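Sorting a Jewelry Box: What We Keep, How It Tangles, and Whether a Bit of Order Lasts
Student project report, Home and Everyday Life course
Mulloneo Community College
December 27, 2024

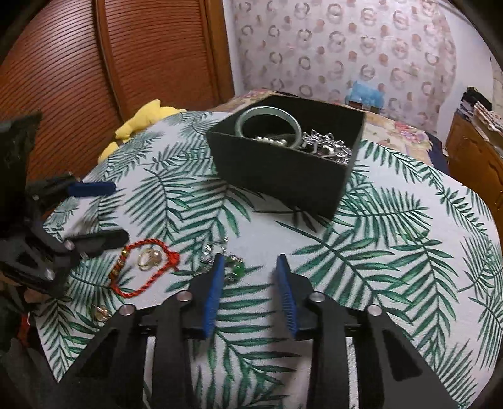
When our class was asked to choose one small household job and study it from beginning to end, most people picked something big and satisfying, like a pantry or a hall closet. I went the other way and picked jewelry, partly because I have been living with the same muddle of chains and rings for years, and partly because I had a feeling (which turned out to be right!) that small things are harder to put in order than large ones. A coat will tell you where it goes. A ring with a pale stone will sit anywhere you drop it and look perfectly content.

The question I started with was a simple one. If somebody has a modest mix of bangles, beads, chains, rings and cord bracelets, and only one open box to put them in, what is the kindest way to arrange them so that they can be found again and don't hurt each other? I wanted an answer that would work on an ordinary table, on an ordinary evening, without buying a lot of little trays.

Getting set up

I worked at a round table with a light cloth over it, the one with the green palm leaves. I am fond of that cloth, but I will say now that a busy print makes small pieces harder to spot. A big green stone on green leaves is a good hiding trick, and a thin silver ring does nearly as well on the white parts. If I did the project over I would lay a plain dish towel on top before starting. On the other hand, cloth of any kind is much better than a bare tabletop, where beads roll and rings bounce – so please don't skip it altogether.

The box is black and open, with tall sides. Tall sides are a mixed blessing. They keep everything in when you carry the box across a room, but they also tempt you to pile, and piling is how the trouble starts.

My budget for the whole course was 2,000 points in the Hiteo classroom credit system, which we could spend on supplies from the shared cupboard. I used 1,000 of them on soft pouches, twist ties and a polishing cloth, and gave the rest back for the spring group to use.

The kinds of things

I ended up with 4 families of jewelry, and I found it helped a great deal to think about how each one behaves more than what it is worth or what it looks like.

Stiff pieces. Bangles belong here. A thick bangle can stand on its edge against the side of the box and takes up hardly any floor that way. It also works as a kind of little wall, and you can tuck beads in front of it.

Loose and linked pieces. Chains are the troublemakers, as anyone who owns two of them knows. Chain links find each other in the dark. One chain laid in a heap is a nuisance, and a few together make an afternoon's work.

Rings. These are easy to handle and easy to lose. The ones with raised stones can scratch their neighbors, so I like them kept apart from the smooth bands.

Cord pieces. A braided cord bracelet with beads on it is gentle with everything, but it curls up into a loop and small rings like to settle in the middle of it. I have now gotten into the habit of checking inside the loop before I announce that a ring is missing.

How I did the sorting

My first method was to tip everything out and sort it by color. It looked lovely on the table and was no help at all once the pieces went back in the box, where silver is simply silver and it all runs together.

My second method was the one I kept. Rings come out first and go on the cloth with a bit of space between them. Cord bracelets go beside them. Then the chains are dealt with one at a time, and I do mean one at a time – lift a chain by its clasp, let the rest hang, and wait before you pull. Most knots loosen if you lay them flat and push inward toward the middle with two fingertips. Pulling on the ends is what everybody does, me included, and it makes the knot smaller and meaner.

After that, each chain gets fastened and slipped into its own pouch. Stiff pieces go back in the box standing up along one side, the pouches lie down next to them, and the rings go on top in a pouch of their own, where you can reach them without digging.

What I learned, and what I would still like to try

The untangling took far longer than the sorting, so I would tell the next student to plan the evening around the chains and treat the rest as dessert. I also learned that the box was never really too small. It only felt that way when the chains were loose in it.

There are two things I didn't get to. I wanted to compare pouches with the drinking straw method from the Mathias handout, where you thread a thin chain through a straw and close the clasp outside it. I also wanted to line the bottom of the box with felt from the Gilau craft shelf and see whether the beads would stay where I put them. My guess is that they would, at least until somebody went looking for earrings in a hurry.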